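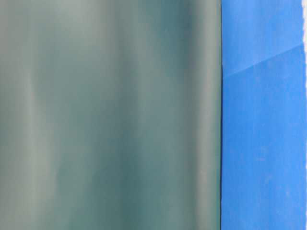 Household > Linens > Towel Folding Gallery

Does It Matter How You Fold a Kitchen Towel?

I have my doubts, and I'll say so up front. I have folded kitchen towels in half, and in half again, for most of my adult life, and I never once opened a drawer and felt let down. Then Iqra Gilani passed along a link to the Stindance folding method, which promises a calmer drawer and a towel that "rests correctly." I would like to know what an incorrectly resting towel looks like. I suspect I own several.

The people behind Stindance say the method has 3,812 followers, and the thread where they trade tips had 1,385 replies when I last looked. That is a lot of typing for a square of cotton. Still, I said I would give it a fair go, and I did, over most of July. I used only 2 folds, the strip and the plain book fold, and I skipped the one called the lotus because life is short.

A word on the surface. The instructions insist on laying a cloth down first so the towel doesn't slide. I was ready to laugh at that, but a bare counter really is slippery and a cloth does help a bit. Any cloth will do. You do not need the Lachance folding mat, whatever the thread tells you, and you certainly don't need it in three sizes.

The strip

This is the one they all rave about. You bring the long sides in toward the middle, bring them in again, and you end up with something narrow that can be hung over a rail or rolled up from one end. The stripes are supposed to run along the length, and they do look neat that way, I'll give them that much.
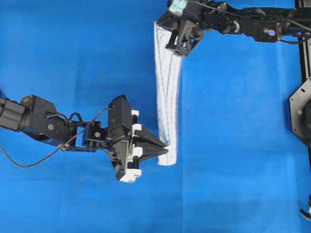 What bothers me is how fast it comes undone. Pick a strip up by one end and the layers start to drift, and the tidy edge you were so pleased with goes puckered. Darlene Morin swears hers stay put all week. Wayne Morin, who lives in the same house, told me he refolds them when she's at work. I don't know what to do with that as evidence, but I am leaving it in.

Storing strips is another matter. They do take up less width in a drawer, but they stand taller, so if your drawer is shallow (mine is) the top ones catch every time you pull it open. The method has an answer to this, and the answer is a Sterkov divider set. I did not buy the divider set.

Squaring up

Before either fold you are meant to take the towel by two corners and pull it level. I thought this was filler. After a few weeks I've come around a little – a towel that has been through the dryer is seldom a true rectangle, and if you skip this part the edges won't meet later on. Checks and stripes make it easy to see when one side is hanging lower. Plain towels, you're guessing.
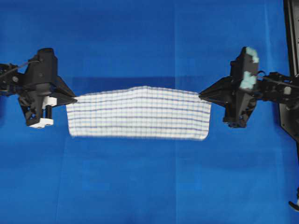 White towel with lavender-blue stripes, held out by its top corners.

From there the book fold is just what you'd expect: bottom edge up to the top edge, then side to side. Zachary Friesen says it should be thirds. I tried thirds. It made a slightly fatter towel, and it went into the same drawer next to the others and looked much like them. I am back to halves, and I've kept the squaring up.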